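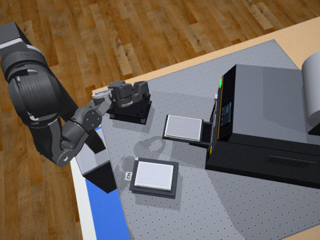
Ticket: plate handoff misses nest N2 by 9 mm in the sim
Project: Gromwood shared workshop, plate-moving arm
Software: Henotis (simulator), Nyarko (the sequencer that calls the moves)
Status: fixed in the sim, one leftover question at the bottom

What I was trying to do

Hi all, opening this as one long log so whoever picks up the arm after me doesn't have to dig through chat. We have the arm on the perforated deck, the reader on the right with its tray out, and the nest at N2 that takes a plate before or after reading. The job is the dullest one there is: pick the plate off the reader tray, carry it over, set it in N2, go back, repeat. I'm doing all of this in Henotis first. The last time I tested a new sequence straight on hardware I bent a nest pin, and I'd like to keep my deposit on the bench!

What went wrong

Picking off the tray was fine. Every single time, fine. Then the arm went over to N2, came down, and let go with the plate sitting on the lip of the holder instead of inside it. Sometimes the physics nudged it in and the run kept going, which was worse, because I thought I'd fixed it twice. Other times it tipped and Nyarko threw "place not confirmed" and parked the arm.

I measured the gap between where the plate center should be and where it landed. 9 mm, always in the same direction, toward the reader. A steady error like that is kind of a gift. If it had been wandering I'd still be at it.

Things I tried that did nothing (skip if you're in a hurry)

1. Retaught N2. Took me most of an evening (my jogging is slow and I kept bumping the speed slider). Same miss.

2. Slowed the approach way down, in case the plate was sliding in the fingers on the way over. Same miss, only now I got to watch it in slow motion.

3. Turned the finger friction up to something silly. The plate then refused to come off when the gripper opened, so I put that back. Please don't copy this one.

4. Deleted N2 and made it again from the deck template. I was sure about this one. Nope. The label came back, the nest came back, and so did my 9 mm.

5. Restarted everything, had a sandwich, restarted everything again.

Getting somewhere

What I should have done first was take the plate out of it. I ran the N2 move with an empty gripper and stopped at the hover height, and then did the same over the tray. Over the tray the gripper was lined up. Over N2 it was off, and the wrist was turned differently between the two, which I'd looked at a hundred times without thinking about it.

So that smells like a tool offset. If the software has the wrong idea of where the fingers are compared to the flange, then any pose you teach with the wrist in one position works in that position, and goes bad once the wrist turns. I'd taught the tray by eye, so the error was baked in there and hidden. N2 gets its pose from the deck grid, so it had nothing to hide behind. My reteach in step 1 should have caught this, except Nyarko was quietly reloading the grid pose on every start and throwing mine away. (There's a checkbox. It's called "lock taught pose". It was off.)

I wanted a second opinion from the hand before touching any numbers, so I switched the viewer over to the close view at the gripper and jogged it around above the deck. The holes make a decent ruler if you line one up with the fingertip and then spin the wrist. With a good tool offset the hole stays put under the tip.

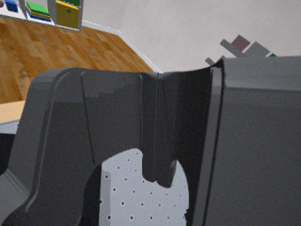

Mine didn't stay put. It walked in a little arc, and I went back and forth on it enough times to be sure I wasn't fooling myself. A word of warning if you try this: the hand covers so much of that view that you have to pick your hole before you start turning - otherwise you lose it behind the finger and end up following its neighbor, and then you write down nonsense. I did that once and got very excited about the wrong number.

The fix

There are two files with a tool length in them. Henotis reads one when it loads the arm, and Nyarko has its own copy for planning. The Henotis one said 131 mm. The Nyarko one was left over from the older Usberg fingers we used before the current set, and it had a sideways offset in it too. Nothing compares the two files, they just each believe what they believe.

What I changed, in order:

1. Set the tool length in the Nyarko file to 131.

2. Zeroed the sideways offset in the same file.

3. Retaught the tray, because the old tray pose only worked thanks to the bad number. If you skip this one the tray pick goes wrong and you'll think I broke it.

4. Ticked "lock taught pose" for the tray only. N2 should keep coming from the grid.

5. Put the approach speed back to normal and saved the whole thing as a new setup. The old one is still there if you need to compare.

Test run

I set up 200 handoffs and let it go while I sanded a shelf for another project. I came back to 200 confirmed places in the log and the arm parked. The spot check on the hole trick looks right too: the hole sits under the tip and stays there through a full wrist turn.

I also did a shorter run starting from N2 and ending on the tray, so both directions have been tried. No complaints from Nyarko there either.

Before anyone runs this on the real arm

Please do the empty gripper pass first, at low speed, with a hand on the stop button. The sim fingers and the printed fingers should match, but "should" is how I got a bent pin. Start above the tray, then N2, and only add a plate when both look right to you. Use one of the scratched plates from the bin under the bench.

Leftover question

The black square stand near the corner of the deck also has a pose in the grid, and I haven't retested it with the new tool numbers. It never gave an error with the old ones, but I don't think anyone has sent the wrist around to a different angle there. If you taught that one by eye, can you tell me? I'd like to redo it the same way as the tray. I'm leaving the ticket open until I hear back, and I'll be on the bench most evenings after 7 if it's easier to talk there.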